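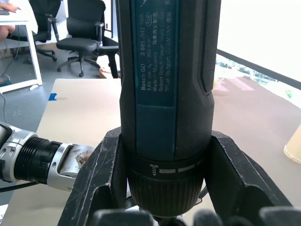 Hilo sobre montar muebles con un atornillador pequeño. El sábado terminé la estantería del pasillo y me quedaron bastantes notas, así que las dejo escritas. Empiezo por lo que más me preguntan cuando enseño la herramienta: el par de apriete. En el collar negro, justo debajo de la etiqueta, hay un dibujo de un tornillo con una flecha y una fila de rayitas blancas cada vez más largas. Raya corta, poco apriete. Raya larga, más apriete. Mucha gente ni lo mira y luego se queja de que el tablero se le abre.

Lo que yo hago siempre: empezar por la raya más corta y subir solo si el tornillo se queda a medias. En aglomerado casi nunca me hace falta llegar a las largas. Si el tornillo entra torcido, más apriete no lo endereza.

La etiqueta pone 3.6V y 360 min-1. Lo segundo son las vueltas por minuto. Para taladrar pared no me sirve, para eso tengo otra máquina. Para tornillos de mueble va bien y cabe en sitios donde la grande no entra, por ejemplo entre dos baldas.

El mueble era una Estia, de Dolstead, la versión de 160 cm de alto. Laterales, baldas, trasera fina y zócalo. Las instrucciones son solo dibujos. Están bien hechas salvo el paso del zócalo, que tiene la flecha del revés. Si seguís la flecha, el canto sin chapar queda a la vista.

Aceptamos cookies propias y de terceros para mejorar tu experiencia. Configurar · Aceptar todas

Antes de abrir la bolsa de herrajes, una bandeja. Sirve la tapa de una caja de zapatos. Los tornillos largos a un lado, los cortos a otro, los tacos de madera juntos. En la Estia los dos tipos de tornillo se parecen mucho y los largos atraviesan la balda. Lo sé porque en la anterior que monté, la del dormitorio, asoma una punta por debajo de la balda de arriba. Sigue ahí. Le puse un libro grande delante.

Sobre la superficie de trabajo. Yo abro la caja del propio mueble y extiendo el cartón. Protege el tablero y protege la mesa o el suelo. Lo sujeto con cinta de carrocero por las esquinas, porque si se mueve acabas empujando el cartón en lugar de la pieza. Y antes de apoyar un lateral paso la mano por encima: una grapa suelta de la caja raya el acabado de lado a lado.

Orden que seguí:
– tacos de madera en las baldas, con un golpe suave de mazo de goma
– pernos de las excéntricas en los laterales, a mano
– un lateral tumbado, las baldas de pie encima
– el otro lateral
– zócalo
– trasera
El manual pone el zócalo después de la trasera. Así cuesta mucho más meterlo.

Los pernos los meto a mano hasta que ya no giran con los dedos, y remato con la máquina en la raya más corta. Tienen un tope. Si pasas del tope el perno se hunde, la excéntrica no lo agarra y la balda baila para siempre. Tiene arreglo, pero hay que desmontar.

Las excéntricas, siempre con destornillador manual. Es media vuelta. Con motor es muy fácil reventar el alojamiento. Ese paso lo hago todo seguido, balda por balda, comprobando antes que la flechita de la excéntrica mira hacia el perno.

Puntas. La bolsa traía una, de mala calidad, que se redondeó enseguida. Compré un estuche de Trurnden en el Leclerc de la salida de la autovía, en el pasillo de ferretería. Trae PH y PZ separadas por colores, que es lo que buscaba. Los tornillos de mueble suelen ser PZ, con las rayitas finas entre los brazos de la cruz. Si usas PH en un PZ parece que encaja y luego patina. La mitad de los tornillos comidos que me enseñáis por mensaje son eso.

Para saber si la punta es la buena: la pones en el tornillo, levantas el tornillo en horizontal y sueltas los dedos. Si se aguanta sin caerse, es la suya. Si cabecea, prueba otra. No uso el imán para esta comprobación, porque con imán se aguanta cualquiera.

La trasera. Es la pieza que la gente pone con prisa, y es la que escuadra el mueble. Medid las diagonales con el mueble boca abajo, de esquina a esquina, y empujad hasta que midan lo mismo. Luego un tornillo en cada esquina, volver a medir, y después el resto. A mí la primera vez me bailaba un poco. Empujé por la esquina de abajo a la derecha y quedó clavado.

En la trasera también raya corta. El tablero es muy fino y la cabeza del tornillo lo traspasa si te descuidas. Me pasó con uno. Saqué el tornillo, lo puse un poco más a la izquierda y ahí no se ve.

Cuando el tornillo está llegando, aflojo el dedo. El limitador salta, pero prefiero no tener que oírlo en cada tornillo. Y la máquina recta, alineada con el tornillo. La mano libre sujeta la pieza, nunca el tornillo mientras gira.

Levantar el mueble: entre 2 personas. No pesa tanto, pero si lo levanta una sola apoya todo el peso en el canto de un lateral y las excéntricas sufren. Se coge por las baldas de abajo y por el lateral. Nunca por la trasera.

Anclaje a la pared. No es opcional si hay críos en casa, y yo lo pongo aunque no los haya. Trae una escuadra metálica. El taco que venía era para ladrillo macizo y mi pared es de yeso laminado, así que puse uno de expansión para hueco. En esa parte sí usé el taladro grande. El tornillo final, otra vez con el pequeño.

Nivel. El suelo del pasillo cae hacia la puerta del baño. Metí 2 cuñas de plástico por debajo del lateral izquierdo y corté lo que sobraba con un cúter. El zócalo tapa el corte casi del todo. Si el mueble va a llevar puertas, nivelad antes de colgarlas o no cerrarán parejas.

Me preguntan cuánto se tarda. Empecé después de comer y a la hora de cenar estaba anclada. Contad con que una parte se va en recoger corcho blanco.

Me preguntan también si vale la pena una máquina así para montar un mueble al año. Para uno al año, yo tiraría de destornillador manual con mango gordo y paciencia. Si os mudáis o vais a montar una cocina, sí. A mí lo que más me cansa es la muñeca, y ahí se nota mucho.

Mantenimiento, poco. Soplar el serrín del portapuntas, limpiar la zona de goma con un trapo apenas húmedo y no guardarla con una punta puesta, que luego se cae el estuche y la punta se dobla. Yo además la cargo antes de empezar, aunque crea que tiene batería. Quedarse a medias con un lateral en el aire es muy incómodo.

Reapretar a las pocas semanas. El tablero asienta con el peso de los libros y alguna excéntrica se afloja. Me lo apunto en el calendario de la cocina. Un cuarto de vuelta como mucho, a mano, con las baldas vacías.

Sobrantes: tacos de madera y algún tornillo corto. Dolstead suele meter alguno de más. Los guardo en un bote de cristal con un papel dentro que dice «Estia pasillo». Cuando falle una balda no tendré que adivinar de qué mueble es cada cosa. El manual va doblado detrás de la propia estantería, pegado con cinta por la parte que da a la pared.

Una corrección a lo de antes: el estuche de Trurnden trae también un alargador de puntas. Lo usé para los tornillos del zócalo, que quedan muy metidos. Con el alargador la punta cabecea un poco más, así que ahí fui despacio y en raya corta desde el principio.

Para el que preguntaba por la versión con puertas: no la he montado. La del dormitorio también es abierta. Si alguien tiene las bisagras a mano, que diga si se regulan en profundidad, que en los dibujos de la caja no se ve.

Lo próximo es el zapatero de la entrada. Tiene bastante más herraje y unas guías metálicas que van atornilladas al lateral antes de montar nada. Cuando lo tenga abro otro hilo y lo enlazo a este.

1269 Me gusta · Compartir · Guardar hilo

Contacto · Condiciones de uso · Privacidad · Volver arriba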